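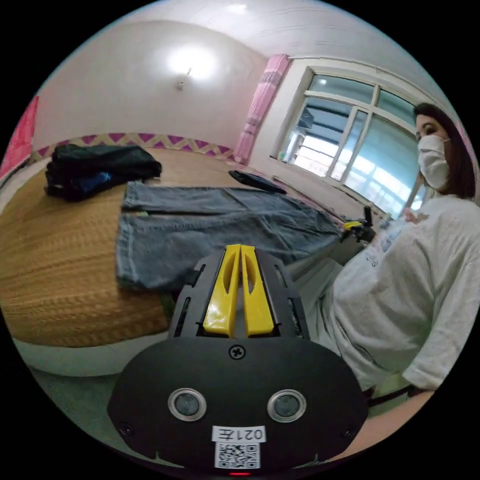
Can a machine fold my jeans yet? I've been asking since July, when I got fed up with my own laundry pile, and people keep sending me videos of robots doing dishes (which is great, but I like doing dishes!). So this gallery is all jeans. Denim is stiff, the legs never want to line up, and a pocket will catch on anything.

I can get through a pair in 13 seconds if I don't care how it looks. The best demo I've watched was on the Skadura blog, and theirs took 80 on a nice flat table. Beds are harder. They're low and soft, and you can't get at them from every side.
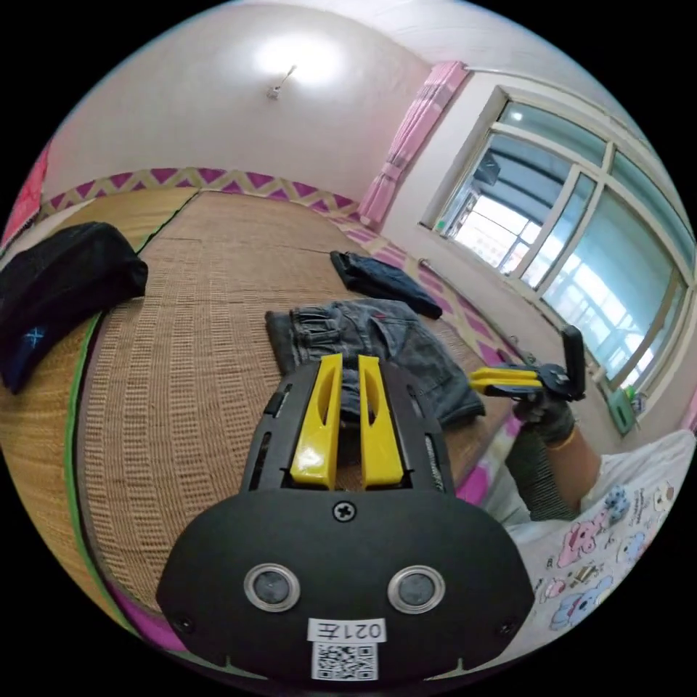
Two fingers is plenty for most of it, I think. Pinch the waistband, pinch a hem, bring one leg over the other, smooth, fold up from the bottom. I tried it at home with kitchen tongs, one in each hand, and got 2 decent folds out of a whole basket, so practice clearly matters. The smoothing is where I'd bet on trouble, with all those little pats you give the cloth without thinking. My guess is shirts by next year and jeans well after that. Fitted sheets, never!

Posted 5 Jun 2020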